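Bromonley, April 27, 2019

Residents' list names Bianca Bucur as candidate for Votley ward

The Bromonley Residents' List has chosen Bianca Bucur as its candidate for the Votley ward in the September council election. Members voted at an open meeting, where Ms Bucur received 241 votes and her opponent received 169.

Ms Bucur has lived in Votley for many years and works as a school librarian. She wants the council to bring back the evening service of bus 70 and to publish its repair plans for Guzmán Street before the work is ordered.

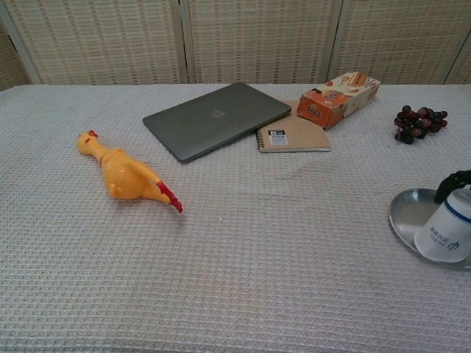
Table with a pale cloth in front of a woven room divider.

"People in Votley have asked for the evening bus again and again," said Ms Bucur. "I will put this question at the first council meeting, and I will ask for a clear answer - with a date."

The list has also handed to the council a petition with 402 signatures against the sale of the Pleltau playing field. The council has not yet replied.

Residents who wish to speak with the candidate can write to the list's office in Bromonley.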